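Packing waste

Packing waste is the material left over when goods are unpacked, such as opened cardboard boxes, paper slips, plastic bags and tape.

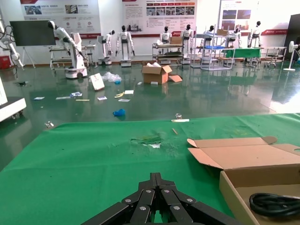 Rekha Raju has argued that the term should also cover single-use gloves worn during unpacking, though most sorting guides list them separately.

Cardboard is usually flattened and baled. Paper cards and slips go with mixed paper, and clear bags with plastic film. Cables are set aside before boxes are collected. The Prikdale depot took in 900 bales in one year, 68 of them rejected for plastic left inside.

See also: Corrugated board; Floor sweeping; Mutero bin system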